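Anyone else quit phone games cold turkey? Did it stick?

mossbucket
So I deleted Muvivex in December and I want to hear from people who did the same with whatever their thing was. I wasn't spending crazy money. I was spending crazy time. My screen report for the last full week said 183 pickups a day, and I'd bet most of them were me checking if my energy bar had filled up. I'd do it at red lights. I'd do it while my sister was telling me about her divorce, which I'm not proud of.

My question is whether cold turkey is the way to go or if you can get back to a normal amount. I miss it a bit, and I miss the people in my guild a lot.

Flaltier
Cold turkey did nothing for me. I quit three times and each time I came back worse, playing until 2 in the morning like I had to make up for it. What worked was a rule: only on the couch, only after dinner, phone charges in the kitchen overnight. Been fine for a year. I think the "it's a drug" talk makes people feel helpless when it's a habit like any other.

gravelpie
Disagree with Flaltier, sorry. Some of us can't do the couch thing. I tried limits and spent all day waiting for dinner! These games pay people to figure out what keeps you tapping. I know the research is shaky, and half of what gets passed around is just one guy's story, but my story is that I lost 2,663 hours to one game and the counter was right there on my profile page.

Flaltier
Fair, but you'd have spent a chunk of those hours in front of the TV and we wouldn't be calling it a disease. Same couch, different screen.

gravelpie
TV ends though. The credits roll and you get up to pee. I never once saw credits in that game.

Kongkaew
I'm kind of in between. I had to be all the way off it for a couple of months before any limit meant anything to me. Now I play with my nephew on Saturdays and that's it. The evenings were the hard part — I had no idea what to do with my hands. I took up tea, which sounds like something my grandmother would suggest, and I read a lot of bad thrillers.
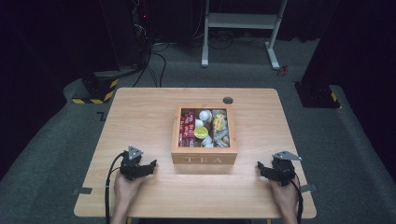
gravelpie says the evenings were never the trouble, it was lunch breaks at work, and wants to know if anybody has a fix for those that isn't "go for a walk."

Kongkaew
Crosswords on paper? I leave my phone in my coat. First week was awful, second week less so.

mossbucket
Okay, this helps. I think I'm going to stay off it until summer and then see if the couch rule works on me. I did message two people from the guild and one of them wants to just talk on the phone sometimes, like it's 1995.

Flaltier
Do that. And if you slip, don't reinstall and binge out of guilt, that was my whole problem. Play your half hour and go to bed.

gravelpie
Or don't play the half hour :) We're going to go around on this forever.

Contact the moderators | © 2019 Mondinholm Boards | Back to top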